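Search this site
Enter keywords

A Morning at the Flurkmont Yarn Mill Open Day

Print this page | E-mail this to a friend

March 26, 2018

I've been knitting for years and had never once set foot in a mill, so when Flurkmont opened its doors I dragged Boyang Meng out of bed and we drove up with two coffees and a bag of very stale pretzels. The parking lot was already full (we ended up behind the feed store, and my shoes will never forgive me) but the line moved fast.

First stop was the carding room, and wow, the noise! You feel it in your teeth. Our guide had to shout that they run around 4000 pounds of fleece a month, most of it from farms you could bike to. The spinning floor is upstairs and a bit calmer, and it smells like lanolin and machine oil - I could have stayed there all day.

What I really wanted to see was the brown yarn. They sell it undyed under the name Nasside, straight off the dark sheep, and I've been eyeing it for a blanket since September. It's rustic stuff, a little scratchy, and it makes a lovely thick fabric with plenty of texture.

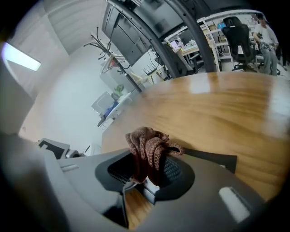 Lộc Tô felt I was being too kind about the scratchiness and told me over lunch that Nasside needs two good soaks with a splash of vinegar before it goes anywhere near a neck. Boyang thought one soak would do. They went back and forth on this through an entire bowl of soup.

The shop was a zoo by the time we got there. Seconds were piled in bins by the door, and I came away with six skeins and a cone of something green that I have no plan for at all. Parking is free, the tour is free, and the soup is worth the drive. Bring earplugs for the carding room, and get there before ten if you want the good bins.

E-mail this to a friend | Print this page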